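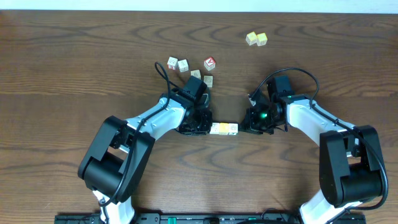 Radio interview about the tooth fairy book

gristlow30
Caught an author on the radio this morning talking about a kids' science book called The Tooth Fairy's Route, by Ladi Bassey. She works out how many houses get visited in a night and came up with 2,592 for one mid-size city. Has anyone read it?

Zedska
Read it with my daughter in June. The chapter on flight speed is good. The rest is padding.

inho_k
I liked the padding. The part about where the teeth go had my son asking questions for a week.

Zedska
That part gets enamel wrong though. She says it dissolves in water.

inho_k
She says in acid. Page 30 in my copy.

Zedska
OK, I'll check when I get home.

gristlow30
What age is it for?

inho_k
Mine is 7 and needed help with chapter 3. Rerkley library has it.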